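Open Day at Broltach House

The sign on the gate said Flirham Supported Living, the sign on the door said Broltach House, and the man mowing the lawn said it was round the back. I got in eventually, and was handed a name badge with someone else's name on it.

Eight people live at Broltach, each with their own front door and doorbell. The doorbells are a sore point. One plays the whole of a wedding march, and its owner likes visitors to wait until it finishes before he opens up.

Setareh Asadi, the house manager, took us round at a pace I would call brisk. We saw the laundry schedule, which is color coded and widely ignored, and heard how residents pick their own support staff. They sit on the interview panel. One candidate last year was turned down for talking too much about his boat.

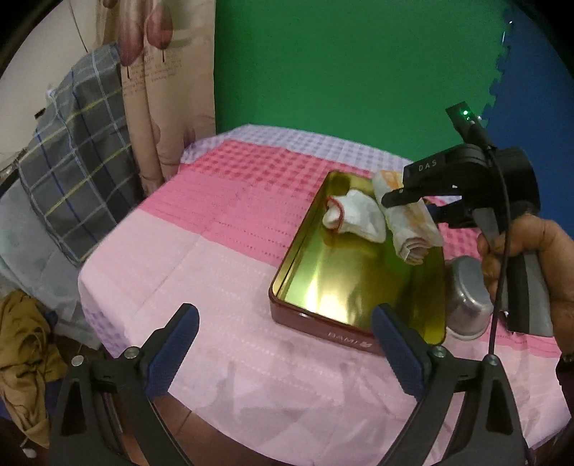
Lunch, and the garden

The kitchen had made 100 samosas for 34 guests, and I can report no leftovers. Hiu-tung Hsieh, a resident for six years, ran the raffle with an iron hand. I bought five tickets and won back the jar of chutney I had brought.

Out back, the new greenhouse cost $800, of which $400 came from a sponsored walk in January. It rained on the walk. I was told this by four separate people, all of them still cross.

The next open day is on a Monday, from 2 p.m. Park on the street, and allow time for the doorbell.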